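The Shirt That Was Supposed to Last

Salgado sells a striped cotton shirt for more than most people in Arside spend on shoes. The tag says it was made to be worn for 15 years. I asked the company how it knew, given that the brand is only a few years old, and got back a polite email about values.

This is where the "buy less, buy better" pitch usually goes soft. The idea sounds right, and I would like it to be right. Pay more once, wear the thing until your elbows come through, and keep a pile of cheap clothes out of the ground. Magazines like this one have been printing that advice for as long as I have been writing for them, and I have written some of it myself. What we rarely print is any proof that the costly shirt outlives the cheap one.

So I went looking. Nurkberg, which makes plain basics at prices you could call reasonable, told me its shirts are tested to some 500 rubs on a machine before the cloth is approved. Salgado quoted 3000. Those sound like very different shirts until you ask what was rubbing, how hard, and whether the cloth had been washed first. Neither firm would say. A rub count without those details tells you about as much as a car's top speed tells you about its brakes.
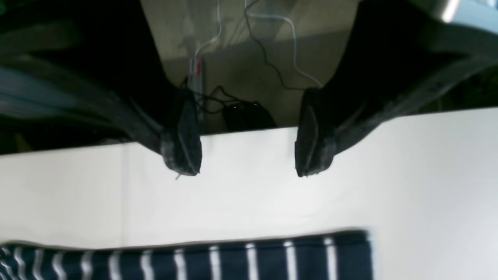
Ladi Afolabi thinks the rub count is the wrong thing to argue over in the first place. Shirts go at the collar and the cuffs, Afolabi told me, and after that at the seams, and a fabric test done on a flat piece of cloth has no collar, no cuffs and no seams. If a brand wants to brag, let it brag about stitches and spare buttons.

I find that hard to answer. I turned out my own closet after we spoke and laid the failures on the bed. One had a split underarm. Another had a collar worn to fuzz while the rest of it looked close to new. A third, the most expensive, had shrunk in the body and kept its sleeves, so that I looked like a man wearing his nephew's shirt. In none of them had the cloth given out across the back, where a rub test would have you worry.

Price did not sort them either. I wish I could report that it did, one way or the other. The best shirt I own came from a rack outside a store that was closing, and I have no idea who made it. 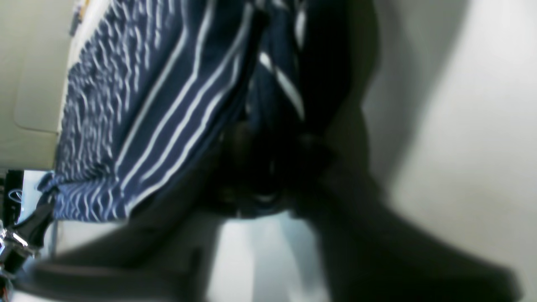

Navy with a white stripe: a pattern that rarely leaves the racks.

Nela, a repair service that takes shirts by mail, has a better claim to make, and makes it quietly. It will turn a collar, so the worn side goes under and the clean side shows, and it guarantees the work for 2 years. You can check a guarantee. You send the shirt back and see what happens. I sent mine in July and will find out whether the fuzz returns.

Salgado, for its part, offers no repairs. When I asked why a shirt meant to last so long had no spare button sewn inside, I was told the team would look into it.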